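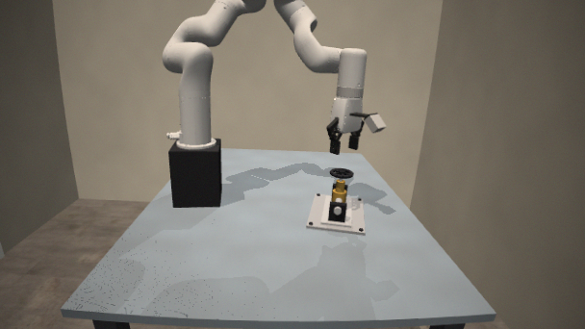
Pour Marleny Bedoya, l'intérêt du banc Tiletti tient à sa vanne, que chacun peut démonter et remonter dans l'atelier sans toucher au reste. Yhon Sánchez juge au contraire que la simulation suffit et que le banc réel occupe trop de place.

Tiletti est un projet amateur de robotique consacré à la manœuvre de vannes à volant par un bras articulé. Il est développé depuis septembre dans l'atelier partagé Kollar, à partir d'un premier montage réalisé à domicile par Edeltraud Steiner.

Description

Le modèle simulé comprend un bras blanc posé sur un socle noir, une pince à deux doigts et une petite vanne au corps couleur laiton, surmontée d'un volant noir. La vanne repose sur une plaque carrée blanchâtre, tenue par quatre fixations placées près des angles. La table et les murs de la pièce sont également modélisés, et les ombres calculées.

Fonctionnement

Le programme de commande, nommé Edov, place la pince à la verticale du volant, la fait descendre, puis tourne le poignet par quarts de tour. Entre deux rotations, les doigts s'écartent et le poignet revient à sa position de départ. La version du 2024-12-15 ajoute une limite de couple réglable.

Essais

Une série de 1716 manœuvres a été exécutée en simulation, en près de 48 heures de calcul. Les échecs relevés concernent surtout le glissement des doigts sur la jante. Brayan Yupanqui a ensuite modifié l'angle d'approche.

Variantes

Choo, variante due à Fidelina Pacheco, remplace le volant par un levier. Elle utilise la même plaque.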